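Wiping down and looking after weight machines

Weight machines need less care than most people think, but they need it often. A cloth, a bottle of mild cleaner and a few minutes at the end of the day will handle most of it. I look after 16 machines in a small gym and use the same routine on all of them.

Start with the handles. Spray the cloth and leave the machine alone, so that cleaner doesn't run into the bearings or under the grips. Wrap the cloth around the bar and turn it as you go along. Do the rubber part and the bare part, then go back over the edge of any metal collar, where sweat dries and leaves a gray line.
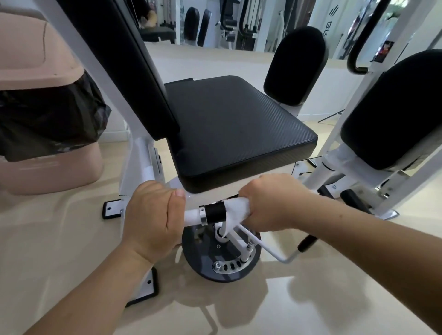

Cloth around the bar, one hand to steady it.

Next do the seat and back pads. Use a damp cloth with a drop of dish soap in 2 cups of warm water. Skip bleach and anything with alcohol on padded parts - it dries out the covering and the corners crack first. Textured covers hold more dirt than smooth ones, so rub along the pattern and then across it. Dry with a second cloth.

Pads that the legs press against get missed. Wipe the back side as well as the front.

White frames show every scuff. A melamine sponge takes off shoe marks, but go lightly or you will dull the paint. Wipe the foot plates last and mop around them with a mop that is wrung out well. Water left standing by a bolt will rust it.

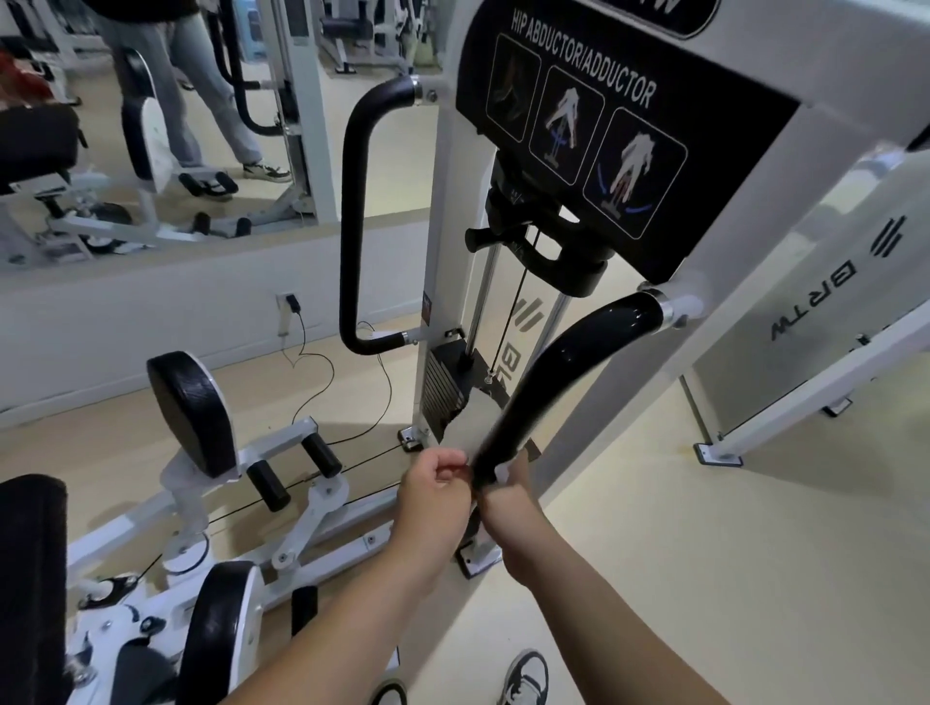 By Emrys Pumphrey
Updated 4/8/19

Guide rods get their own cloth. Wipe them dry from top to bottom, then put a little silicone spray on a clean rag and go over them again. I use Keltix, about 500 ml a year for the whole room. Don't use household oil, which collects dust and makes the plates drag.

Look at the cable while you are down there. If you see fraying or a kink, take the machine out of use until the cable is replaced.

Move padded arms through their range by hand and listen for squeaks at the pivot. Check bolts monthly, and do the full job with the covers off every June.

Leave placards and warning stickers for a barely damp cloth. Scrubbing lifts the edges.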